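Sunday, after lunch

The drawers again.
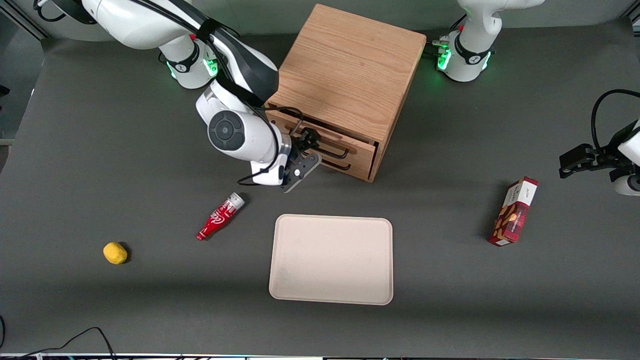
Oak cabinet, top drawer not quite shut. Red bottle, beige tray and the rest still waiting for a home.

I have now given more of my weekend to a two-drawer cabinet than I gave to choosing my apartment. It's a good-looking thing, I'll say that for it. Light oak, nice grain, thin black handles that make it look like it belongs to someone who owns a letter opener. I ordered it from Cliltano in a weak moment, after reading a page of their website that used the word "calm" in every paragraph. It cost 184 dollars. I've been calm for maybe an hour of that.

The plan was that everything lying around on the gray table would go inside, and then I would have a clear table and a new personality. So far the cabinet has simply joined the things on the table. The red-and-white cardboard box won't be talked into either drawer, at least in my head, where I've done most of the work. The beige tray was bought last year to solve this same problem and now it is the problem. I keep picking up the small yellow thing and putting it down again an inch to the left.

And the upper drawer. I shut it before breakfast. I shut it after breakfast. When I came back with coffee it was open again by the width of a finger. I read the Cliltano leaflet, all 4 pages, and the advice for drawers is to "close gently." I have been gentle. I've also been the other thing.

I looked up the alternatives over a sandwich. Fladby makes a cabinet that closes by itself, very slowly, for 1000 dollars, and I watched the video of it closing twice. Then I remembered that I have arms and a rent payment, and went back to pushing.

Current thinking: top drawer for things I use, bottom drawer for things I'd feel bad throwing out. The bottom one is going to need to be bigger. The red bottle can stay out because it's one of the few bits of color on the table, and because I've moved it enough for one weekend.

Need to buy felt pads before the oak scratches something. Also dinner. There's half an onion and the good mustard.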